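Notes pour l'intervention, pain et fermentation longue, version 3
Shagufta Bukhari
durée 40 min, questions comprises (donc 30 pour parler, surveiller la montre)

OUVERTURE
Bonjour, merci d'être venus, remercier Linetti pour la salle. Ne pas s'excuser pour la voix.
Dire d'où je viens : sept ans au fournil chez Purnon, avant ça comptable, ça fait toujours rire, attendre un peu.
Question à la salle : qui pétrit encore à la main ? Laisser lever les mains, ne pas commenter.

POURQUOI LE TEMPS LONG
Pâte directe = deux heures, on connait tous. Ça lève, ça cuit, ça se vend. Sec le soir.
Chez Purnon on est passé au froid en février, d'abord une seule fournée, la brioche tressée. Raconter la première nuit : chambre réglée trop bas, rien n'avait bougé à 4 h, panique, on a ouvert en retard.
Deuxième essai, trop chaud, pâte collée au couvercle. Moins drôle à raconter, passer vite si le temps manque.
Ce qui change avec le froid : goût, croute, surtout les horaires. Insister sur les horaires !! C'est ça qui intéresse les gens qui ont des salariés.

LES CHIFFRES (diapo tableau)
2 201 pièces sur la période de suivi, toutes viennoiseries levées confondues.
69 retournées ou jetées pour défaut de pousse. Presque toutes au début.
Ne pas donner le pourcentage, quelqu'un va le calculer tout seul et le dire à voix haute, le laisser faire.
Si on demande le coût de l'électricité : j'ai le relevé dans la chemise bleue, pas sur les diapos.

HYDRATATION
Aller lentement ici, c'est le passage où je perd tout le monde.
Farine Inthanon, celle du moulin, boit plus que l'autre. Donc eau en deux fois, garder un verre de côté, regarder la pâte, pas la recette.
Anecdote du stagiaire qui a tout versé d'un coup. (vérifier qu'il n'est pas dans la salle)
Le sel après. Pas de débat là-dessus, on en parle au café.

FAÇONNAGE
Montrer le geste avec le torchon roulé, ça marche mieux que la vidéo. Deux brins, on croise sans serrer. Si on serre ça déchire sur le côté au four.
Serré / pas serré : faire passer les deux échantillons, commencer par le fond de la salle, sinon il ne reste rien pour eux.
Les formes torsadées cuisent plus vite aux pointes, baisser un peu à mi-cuisson. Ne pas rentrer dans le détail du four, chacun a le sien.

ORGANISATION DE LA SEMAINE
Diapo planning Kekeo, c'est le nom qu'on donne au tableau mural, expliquer d'un mot.
Une personne le soir pour la mise au froid, une le matin pour la cuisson. Avant on était trois dès 3 h.
Ce qu'on a perdu : la fournée improvisée du milieu de matinée. Un client râle encore, bon.
Ce que je ne sais toujours pas faire : le feuilleté levé en passage long. Le dire franchement, demander si quelqu'un y arrive, noter le nom.

FIN
Rappel : commencer par UNE seule pâte, garder le reste en direct le temps de s'y faire.
Carnet de suivi à distribuer, pile à gauche du pupitre. Récupérer les échantillons et les torchons aprés.
Questions. Si silence, parler des levains.

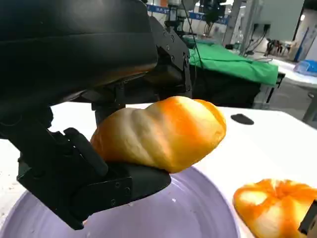
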